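Furniture dimensions should be published as tolerances

A catalog entry that gives a desk height to the nearest inch tells a buyer very little. Retailers such as Brollell list one nominal figure and stop there. The actual piece may differ by 2 millimeters or by 25, and both are sold under the same number.

The error matters most where pieces stand against a wall. A baseboard adds depth that the drawing omits, and a cabinet specified as flush will sit forward of its planned line. 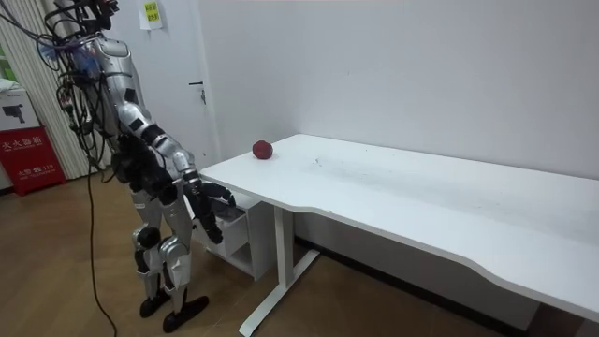
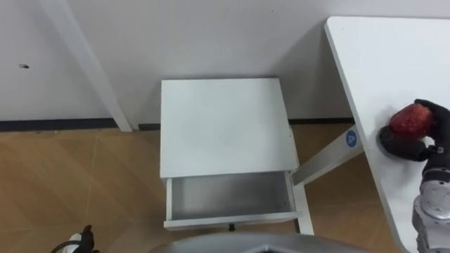

The usual objection is cost. Measuring 100 units from a run of 2,000 takes labor, and small makers say they cannot absorb it. I find this weak. Most plants already gauge parts for fit during assembly - the data exists and is simply not released.

Jemach prints a range for height and depth on its carton labels. The format is plain: nominal, minimum, maximum. Other makers should adopt it, and width should be added. A buyer fitting a recess needs the maximum, and the nominal figure is of no use there.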